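Writing the Floor Rules: A Conversation with the Halmont Safety Office

21 May 2020

When the Halmont robotics laboratory in Drallarstead revised its internal rules for mobile robots, the safety office chose to begin with everyday conduct on the laboratory floor. The office's safety lead spoke with us about the new code of practice, which takes effect in June.

"Most of our earlier rules dealt with the robot arm itself," the safety lead explained. "We had speed limits, stop buttons and training records. We had very little on paper about the space in which the machines move."

The code now runs to 25 rules, of which 7 concern the floor and the cables on it. It was drafted jointly with Wattanapong, the laboratory's partner in fleet maintenance, and tested during work on the Jaron project.

Asked which rule had drawn the most debate, the safety lead named the one on loose connectors. Under the code, any cable that is not in use must be unplugged at both ends and put away before a mobile base is powered on. "Staff felt this would slow them down, and for the first weeks it did. We kept the rule. A wheel with small rollers can pick up a thin cable very easily, and the operator may be looking at the gripper at the time."

Floor tape was a simpler matter. Tape marks a boundary only if everyone reads it the same way, and the two teams had used the same color for different purposes. The code assigns one meaning to each color and requires that worn tape be replaced.

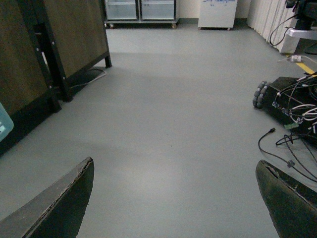

"We also ask people to look at the floor from the height of the robot," the safety lead continued. "Cables under a bench are hard to notice when you are standing - they are much easier to see from lower down."

Gripper fingers are to be checked for wear at the start of each shift. Scuffed edges are recorded, and the shift supervisor decides on replacement. Two questions remain open: how to treat cables that must stay connected while a base is being serviced, and who signs for equipment shared between teams. The office will take written comments from staff on both points until the end of June.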